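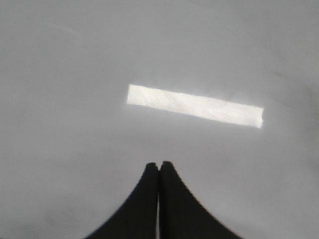
Yvette Sandhu wrote back to our last item to ask whether a homemade gripper needs feedback in the fingers at all, or whether you can just close until the motor stalls and call it good. Great question, and it kept the Binthorpe bench arguing (happily!) through most of an evening.

My answer for now is that stalling is fine for a block of pine and a bit rough on anything you care about. The arm we're building in the shared shop has two black fingers with a curved outer side and a straight inner one, and we're reading motor current to decide when to stop. It's a cheap trick and I love it. The control board is a Skandden, bought used, and the current reading jumps all over the place until you average it over 35 samples. After that it's wonderfully calm.

The whiteboard is part of the bench now too. 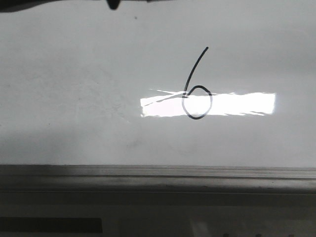 The 6 on the whiteboard, with the shop light right behind it.

Precious Catacutan has been rewriting the closing routine so the fingers slow down for the last stretch, and she has it waiting 300 milliseconds before the arm is allowed to lift. I wanted 200. We tried both on a scrap dowel and I've gone quiet on the subject. Glass is what I'm most excited about, a small bottle with a screw cap especially, with the fingers going on at the neck

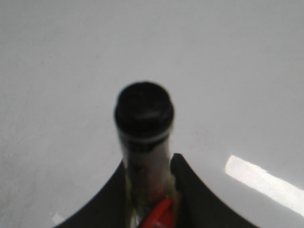 and the wrist staying as level as we can keep it, so that neither finger does more of the pushing. The wrist bracket is still the weak spot. We have a stiffer one drawn up, and the Demcombe shop has offered time on their mill in April, so if you have scrap aluminum plate please bring it along! The code is on the shelf computer in the folder called Espiritu.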